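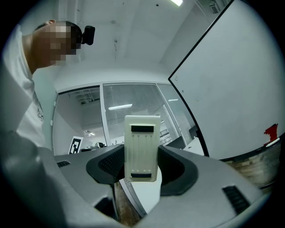
Molasses storage at Trovodville: thread

Urho Jääskeläinen
January 22, 2024

1/ Flellport has published the tariff for its new molasses tanks at Trovodville. It is short and leaves a few things to the reader. Notes follow, mostly for people who buy cane molasses for feed or yeast.

2/ Capacity first. There are 2 tanks, each rated at 2,000 tonnes. The rating is by weight at a stated density, so a thinner product fills the tank by volume before it reaches the tonnage. Check the density line before booking a full parcel.

3/ Both tanks have heating coils at the base. Flellport quotes heating as a separate charge, billed per day when the coils are on. Cold molasses pumps badly. Anyone discharging in February should put the charge in the budget from the start.

4/ The tariff sets an upper limit for product temperature but does not say where it is measured. A probe near the coil and a probe at mid-height will give different readings in a tank that is not being circulated. I have asked for the probe positions.

5/ Losses. The terminal allows itself a handling loss and settles on shore figures. Vilska, which has the first booking, has a parcel of 981 tonnes going in. With a cargo that small in a tank that size, the residue left on the floor and in the lines matters more than it would on a full tank.

6/ Line clearing is by compressed air. Water flushing is at the customer's request only. Sensible: added water lowers Brix at the surface, and a thin layer on top is where fermentation usually starts.

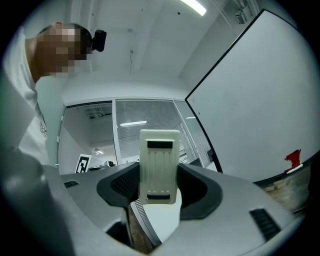 White T-shirt and grey hand-held gripper.

7/ Sampling is top, middle and bottom, with a composite sealed for each party. Crisóforo Orozco at Kinoshita asked whether total sugars are included in the standard analysis. They are not. Standard covers Brix, ash and moisture. Sugars are extra.

8/ Road loading is 70 tonnes an hour through one arm. There is no second arm in the tariff, so two customers drawing on the same morning will queue. Rail is mentioned once, without a rate.

9/ Minimum term is three months. Product left after that moves to a weekly rate, which is higher, and the terminal may ask for removal if acidity rises. The acidity threshold is in the annex, in the second table.

10/ I will add the probe positions here when Flellport replies. Beet molasses is under a different schedule and I have not read it yet.

We use cookies to remember your settings and measure visits. Accept all | Manage choices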